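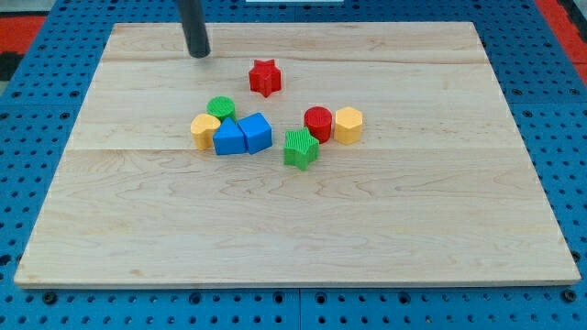
Remigiusz Makowska asked us in April whether the people who own Nikness Touring Park also live on it, as he had stayed at too many sites where the office was a phone number on a gate. We do live on it. The house behind the shop is ours, and the bell on the side door rings in our kitchen.

About Nikness
Posted in April by the Nikness office

Nikness is a family-run park for touring caravans, motorhomes and tents, with 4 cabins for hire along the north hedge. My parents bought the land as a hay farm and opened the first field to campers two summers later. They had one tap, one toilet block and a cash box. My sister and I took over the running of the park when they retired, and they still live in the bungalow at the top of the lane.

The park is split into three fields. The Home Field is nearest the shop and has hard pitches with electric, water and a drain. The Long Field is grass with electric only. The Far Field has no electric at all and is kept for tents and small vans. It is the quietest part of the park, and the walk to the showers is longer than most people expect, so bring a flashlight. Cars may be left beside the tent in dry weather. After heavy rain we ask you to use the gravel lot by the gate.

The cabins are named Anex, Nowicki, Jornon and Mill. Nowicki is named after the builder who put up the first of them, and the others were named by my parents, who never gave us the same explanation twice. Anex and Mill sleep two. Jornon sleeps five if two of them are small. Nowicki has a ramp, a wide bathroom door and a shower with a seat. Dogs are welcome in Mill and Jornon but not in the other two, which we keep free of pets for guests with allergies. Bedding is included in all of them. Towels are not.

The shower block was rebuilt the winter before last. There are family rooms at the end nearest the playground, and the water is heated all season. Showers are free and always have been. The laundry room is next door and takes coins or tokens, and tokens are sold in the shop. There is a sink for washing dishes outside under the roof, and another one inside the block for bad weather.

The shop opens at 8 a.m. and closes at 6 p.m. It sells milk, bread, eggs, propane, fire starters and the kinds of small parts that go missing on a trip, such as hose connectors and tent pegs. Bread has to be ordered by closing time the evening before. We don't sell alcohol. The village store does, and it is a ten-minute walk by the footpath that starts behind the Long Field. The same path goes on to the river, where swimming is allowed below the footbridge but not above it.

We have three people working with us in season. Two look after cleaning and changeovers, and one does the grounds. My sister handles bookings and I do repairs, so if you call about a date you will get her and if you call about a leaking tap you will get me. Out of season it is only the two of us, and messages can take a day or two to be answered.

Many of our guests come back to the same pitch each year. We hold those pitches until the end of January and then release them to everyone. A deposit is needed to hold any booking, and it can be moved to another date once if you tell us at least two weeks ahead. We don't take bookings from large groups in July or August. Outside those months we are happy to talk about clubs and family gatherings, and the Far Field can be rented as a whole.

Quiet time starts at 10:30 p.m. The gate is closed to cars from then until 7 a.m., and there is space to park outside it if you get back late. Campfires are allowed in raised pits only, which can be borrowed from the shop.

To reach the office, call extension 2291. For the cabins, call extension 2760. If you are already on the park and need us at night, use the side door bell.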